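Home | Notebook | Recipes in progress | Shelf | Contact
Last updated: April

Sourdough bench notes -- rye starter, jar 11

Sunday, 7:40 a.m.

Jar 11 is alive! Opened the lid expecting the usual flat gray paste and got a dome, a proper one, with bubbles all the way down the glass and a smell like green apples. This is the jar I fed with the coarse Zinby rye instead of the fine stuff, same water, same shelf by the boiler pipe. Jar 10 next to it has the fine flour and looks like wet cement, poor thing.

Weighed out the levain before it could fall. Total came to 214 g, a bit over what I wanted, so the extra went back in the jar with a spoonful of fresh rye. Khairul Tambunan thinks I should be feeding stiffer, closer to equal weights of flour and water, and I'm starting to think he's right. The runny ones peak while I'm asleep and I only ever see the tide line.

Breakfast was the heel of Friday's loaf, toasted, with too much butter. Crumb a little tight, crust wonderful. 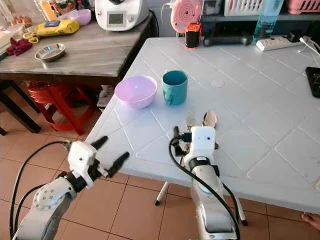
Mixing

Used the Pidedis bread flour for the main dough with a fifth of it swapped for rye. Water went in lukewarm. I held back a splash for the salt and I'm glad I did, as this bag drinks less than the last one (write the lot number on the lid next time, I say this every time).

Left it alone for 2 hours before the first fold. It was shaggy going in and came out smooth and stretchy, the kind of dough you want to keep poking. Second fold at half past eleven, third when I remembered, which was late. It forgave me -- by then it was holding its shape in the tub and wobbling when I nudged it.

Smell at the third fold: yogurt, then something like malt. Much better than the vinegar thing I was getting in winter. 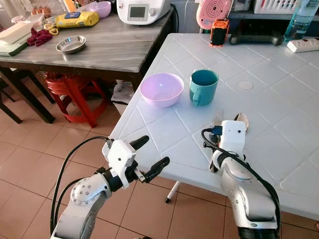
Shaping went fast. I've been dragging the dough toward me too many times and tearing the skin, so today I stopped after two pulls and let it sit. Huge difference. One loaf went seam up into the El Sherbiny basket with plenty of rice flour, the other into the old Ivel tin, which needs greasing right into the corners or it hangs on forever.

Basket loaf is in the fridge overnight. Tin loaf stayed out and was ready to bake by late afternoon, more than an inch over the rim and very jiggly. Baked it hot with steam, then turned the oven down once the top had color. It sang when it came out! All that little crackling as the crust cooled, I stood there listening like a fool.

Haven't cut it yet. Rye wants a night to settle and I'm trying to be good.

To do:
- Feed jar 11 stiff, as per Khairul. Mark the level with a rubber band.
- Switch jar 10 to coarse rye and see if it wakes up.
- Bake the basket loaf straight from cold, one long slash, no fancy leaf pattern.
- Try caraway in half the next batch.
- Buy rice flour.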